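Noltach Strip-Down Bench Kit

For clubs, classes and student teams | Made by Ovimari
Page updated September 15, 2025

Overview
Kit contents
Club notes
Spares

Noltach is a bench kit for teaching a robot arm to take a desktop computer apart and put it back together. It started life as a student project at the Hedegaard workshop, where one team wanted a job for their arm that was harder than stacking blocks and a lot more fun to argue over. Old office computers were the answer! They are cheap, they are full of clips, latches and plugs, and every part asks for a different sort of grip.

We still run the Hedegaard club on the same kit we send out, so everything on this page has been dropped, sworn at and improved by students.

What's in the kit

Printed fixture plate, with upright holders and slotted blocks
Bolts and nuts to fix the plate to a slatted aluminium bench top
Print files for the plate, so you can make your own changes
Nine task cards, from easy to very fiddly
Score sheets for the Wallden Cup, pad of 100
Teacher's booklet

You supply the arm, the gripper, the bench and the computer. We don't sell computers and we'd rather you didn't buy one — ask the school office or a local firm what they are about to throw out.

Choosing a computer

Go for a full tower if you can. Lay it on its side with the panel off and there is room for the fingers to get in from above, and the drive bays are easy to reach. Coloured release latches are a real gift to a beginner team, both for their eyes and for any camera work they want to try. Small slim cases are brilliant for a second year group and miserable for a first.

Unplug the machine from the mains before it goes anywhere near the bench, and leave the power supply shut. None of the task cards ask anyone to open it.

The task cards

Cards 1 to 3 are about reaching and touching: find the latch, rest a finger on it, come away without catching a cable. It sounds dull and it is the part students talk about most afterwards. The middle cards bring in memory modules and the drive caddy. The last few are for the processor socket, and we have only ever had 2 teams finish that set in one term (they were unbearable for weeks).

Each card has a hand version on the back. Do that first, with real fingers, and get the students to write down every push and pull. Their notes turn into the arm program almost line by line.

At the bench with the tower open and the socket bracket up:
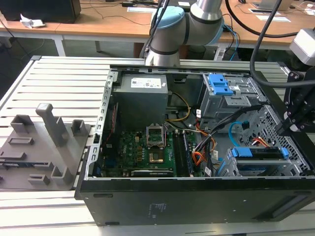
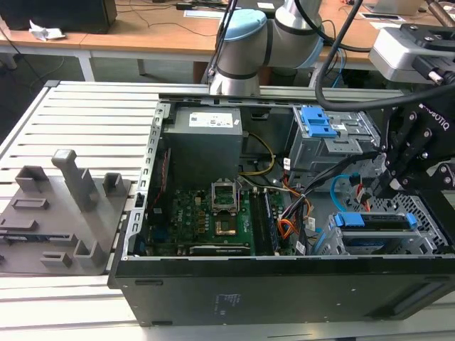
Club notes

A group of three works well for one arm: one on the program, one watching the fingers with a hand near the stop button, one keeping the log. Swap at every card. Bigger groups can share a bench if somebody is working on the hand version at another table.

Cables are the great enemy. Teams can tuck them aside before a run, but under Wallden Cup rules they have to say so on the score sheet and they lose a point for each one moved. We changed that rule in January after nearly an hour of debate about a single loop of wire, and it has made for much better programs.

Keep a tray for screws. Keep a second tray for the screws that came out of the first tray.

Spares and changes

Plates, holders and blocks can all be ordered singly. If your bench slats are spaced differently from ours, send us the spacing with your order and we'll move the bolt holes to match. The print files can be changed freely for club use, and we love seeing what comes back — the angled post on the current plate was a student's idea.

Lead time on printed parts is two weeks in term time, a bit quicker in the holidays. Score pads and task cards go out in the next post.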